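I'd been pestering Signe Kirkegaard for a chat since before Christmas, and on 16th January she finally gave in (I brought the coffee, which I suspect helped). Signe has been packing lunches and writing about them since 2006, first for her own kids in Admont, now for anyone who reads her little newsletter, the Landry Letter. It goes out to 965 people, and I've been one of them for ages!

I asked how it all started and she groaned.

"With a soggy tomato sandwich," she said. "My son brought it home three days running. Same sandwich! I'd just kept sending it back."

After that she got him to help with the choosing, and she reckons it's still her best bit of advice. Kids get two things to pick from, never a whole pantry. "Give a six-year-old the run of the cupboard and you'll be late for school," she told me. "Ask if they want the pear or the banana and you're out the door."

We got onto the stuff that comes home uneaten, which is my own sore spot (my daughter is 14 and treats carrot sticks as a personal insult). Signe was very kind about it. She thinks teenagers get hungry at odd times and would sooner have plain food they can eat while walking, so she'd swap the neat compartments for a big roll and a piece of fruit.
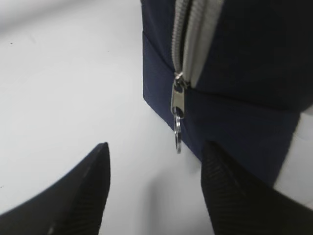
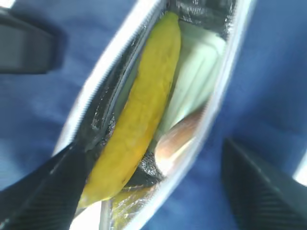 Fruit goes in whole at Signe's place, and a navy bag will hide a multitude of stains.

## On giving up the fancy stuff

I confessed to my drawer full of tiny moulds and she laughed so hard she had to put her cup down. She had one too, years ago, full of star cutters.

"I used the stars for a week, maybe. Then I was eating all the edges for my own lunch, standing at the sink."

These days she cooks extra rice at tea time, fries it up with an egg in the morning and calls it done. Her favourite colour of capsicum is whichever one's on special. She's keen to write more about shift workers next, after a neighbour on nights asked her what to eat at three in the morning. "Soup," she said, before I'd even got the question out. "Always soup, and a proper spoon."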